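Budget for a two-arm cell: what goes on the list besides the arms?
Asked by Leandro Sepúlveda in Equipment & Purchasing

We are planning a second bench cell for small object handling (pens, cups, light packaging). Two arms, two parallel grippers, one table. The arms and controllers are already approved as a separate capital item. I have to submit the remaining lines by July and the form does not allow additions afterward.

Current draft:
Grippers, Drisix, 2 at $2,299 each
Mounting plates and fasteners, $600
Table, from stock

My manager says this is complete. I doubt it. What did other people leave off?

2 answers

Amancay Núñez
Accepted answer

The grippers are rarely the problem. The parts between the gripper and the controller are. Our first cell sat idle while we waited on connectors that were not on the original order.

Check whether the gripper quote includes the wrist adapter and the cable. Drisix quoted ours without either. Order one spare cable per arm. The cable flexes at every wrist rotation and it is the first part you will replace. Leave slack at the wrist and test the loop through the full range of the last joint before you fix it down.

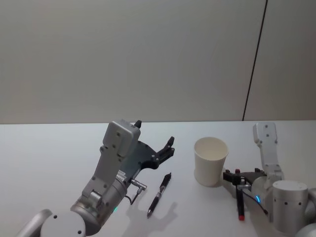 Fingers are the next line. The stock set will hold a marker by the barrel, but a thin pen lying flat needs a narrower tip, and a paper cup crushes if the force setting is left where the marker needed it. Either budget a second finger set or confirm in writing that the force can be changed per pick from your controller. On ours it could, after a paid license. That license was a separate quote.

Consumables look trivial and still need a line. We put in 10 sleeves of paper cups and a box each of pens and markers. Purchasing will not let you charge these to capital, so ask which code to use before you submit.

I would also question "table, from stock." Measure the reach overlap first. With two arms facing a shared area, the usable part of the top is much smaller than the top itself — ours was too deep, and the back strip is never used. A white surface worked fine for us.

Mark Anthony Mangubat

Get a second quote. Skatidley was cheaper than Drisix for us on the same payload. Lead time was longer, don't remember by how much. Also shipping.

Comments

Leandro Sepúlveda: Thank you. The adapter was not in the quote. I have asked for a revised one with spare cables as a separate line. Does the force license apply per gripper or per controller?

Amancay Núñez: Per controller in our case. We run one controller per arm, so we paid twice.

Pascual Vergara: Add installation time if your site requires an outside electrician for the drop. Ours does. It cost more than the mounting plates.

Leandro Sepúlveda: We have power at the bench. Will check whether both controllers can share the circuit.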